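Spare bedding wanted as Dikmont linen room reopens

The linen room at the Dikmont community house has reopened after being shut for most of the spring, and organisers are asking residents to go through their cupboards before the cooler nights arrive.

The room lends blankets, towels, sheets and quilt covers to families who have moved into the area with little of their own. It is run from the back of the old Vetstead building on the Navport road and is open to anyone in the district, with no paperwork beyond a name and a phone number.

Coordinator Lungile Ndlovu said the shelves were rebuilt over the break with a grant of $4000, which also paid for a second-hand dryer and new lighting. Stock is now sorted by bed size. Before that it was kept in bags, and people often went home with a single fitted sheet and a queen-size cover.

"We had plenty of bedding but you couldn't find any of it," she said. "Someone would ask for a towel and we'd be pulling out doonas for half the morning."

Patterned and mismatched items are welcome. Thabiso Ngcobo, who handles the sorting on most open mornings, said plain white sets were the first thing people thought to give, but families with children tended to ask for colour.

Soft blankets and small towels are in the shortest supply. They should be washed, dried and folded before they are dropped off. Faded colours are fine, and so are worn hems if the stitching holds. Donors are asked to shake out each piece and check the folds for toys, pens and small tools, which regularly turn up in the bags and can damage the dryer. 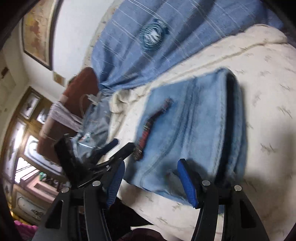

What can be donated

Blankets, bath and hand towels, flat and fitted sheets, quilt covers and pillowcases are all accepted. Cot sheets are needed as well. Pillows are taken only if they are new and still in their packaging. Electric blankets, mattress toppers and curtains can't be accepted.

Each household can borrow up to three full sets for as long as they are needed. Some are returned within a few weeks and others are kept for good - Ms Ndlovu said either was fine.

Heloísa Batista moved to Dikmont with her two sons last year and borrowed bedding for all of them in her first week. She has since brought most of it back, along with a bag of her own. "The boys kept the blankets," she said. "I wasn't going to argue with them about that."

Donations can be left at the side door on Gallagher Street on open mornings, between 9 and 11.30. Bags should not be left outside overnight.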